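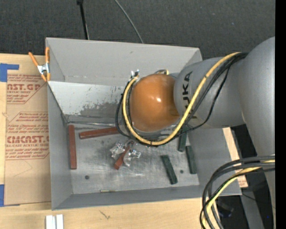

I've been meaning to write a little thread about wooden blocks and the bins they live in, so get comfortable, this may take me a while (it usually does).

It started in October, when I finally went through the big tub of building blocks I'd been carrying from house to house. I tipped the whole lot out on the rug and lost an entire afternoon. No regrets!

I had more than I thought. Some 200 of them, in every size, plus a domino and half a pencil. The old set from the Hallomton toy fair was still mostly together, and I was so pleased to see it.

First thing I learned: a deep tub is where blocks go to be forgotten. You only ever play with the top layer. A wide, open bin with low sides is so much nicer – you can spread everything over the floor of it and see what you've got.

Metal is louder than plastic, I'll give you that. Dropping a block into a metal bin at six in the morning will wake the whole house. A scrap of felt on the bottom helps a lot, and I cut mine from an old Zekwood table cover.

Then there's the question of how to sort. I tried by size and gave up after one evening. Color is easier on everybody, and kids will do it without being asked. Reds on one side, greens on the other, and a muddle in the middle that you learn to live with.

I do love a dark green next to a brick red. My grandmother's kitchen was those two colors from floor to ceiling, so maybe I'm biased.

For cleaning, a barely damp cloth and then a dry one. Please don't soak them! I soaked 13 of mine years ago and the paint has never been the same.

If any are chipped, sand the corner lightly and leave it at that. I was going to repaint mine and then decided I liked them a bit battered – they look like they've been somewhere.

Next up is the shelf the bins are supposed to sit on, still flat in its Wiegand box in the hall. I'll post when it's standing. Tell me how you sort yours in the meantime, I read every reply.

Recent threads
Felt, cork or nothing: lining a drawer
My 300-piece puzzle and the missing corner
Rugs that survive a playroom
What I keep in the hall closet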